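Speaker notes – "Getting to Know the Road You Live On"
Hidlow Community Evening, Soledad Dunleavy

Opening. Thank everyone for coming out on a gray December evening, and thank the Brorside folks for the coffee. Say hello to the back row. Wait for the chairs to stop scraping.

Start with the road. Ask who drove here tonight, then ask who can remember one single thing about the drive. Give them time, people like to think about it. 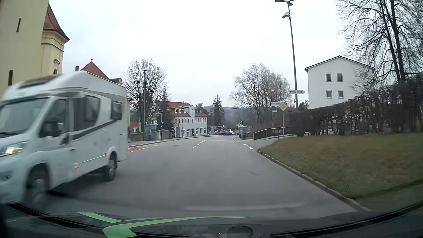
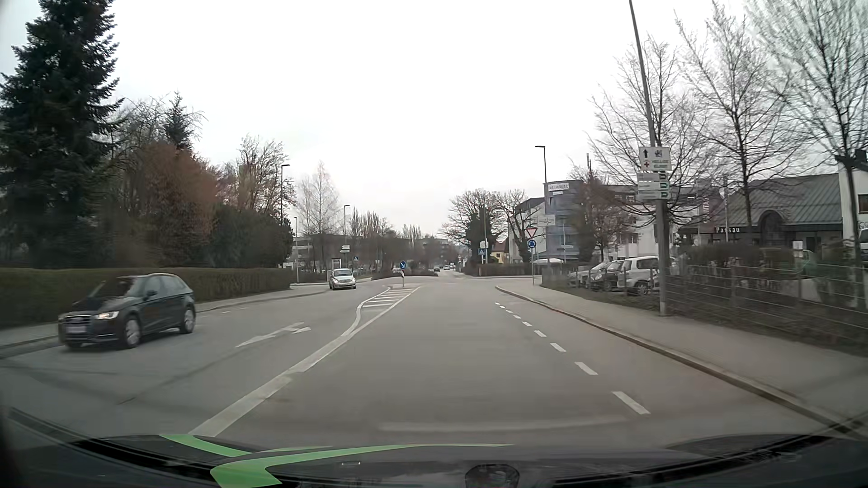 Slides 2 and 3: Oncoming traffic on the approach to the junction.

Leave these up while I talk about habit. Most of us stop noticing a place after we've been through it enough times, and that goes for our own streets as much as anybody's. I lived on Cumier Lane for 4 years before I looked up and saw that the old bakery still had its name painted under the gutter. Tell the bakery story here, but keep it short this time – last time I went on and the slides had to be rushed.

Then the walking diaries. We asked neighbors to take the same walk each week and write down whatever caught their attention, big or small. We ended up with 708 entries, which was far more than my kitchen table could hold. Read out the one about the blue gate, and the one from the boy who only wrote about dogs. Pause for the laugh.

What people wrote about most was sound. Church bells, school letting out, somebody practicing the trombone on Lindqvist Street with the window open. Roughly 55 of the entries mention that trombone, and if the player is in the room tonight, please come and say hello to me afterward!

Invite them to try it. Hand out the little notebooks (we have 60, so one per household, please). Ten minutes is plenty. No need for good handwriting or good spelling, mine is terrible.

Questions. If it's quiet, ask the front table what they heard on the way in. Remind everyone that the side door locks at nine and that the cake needs eating.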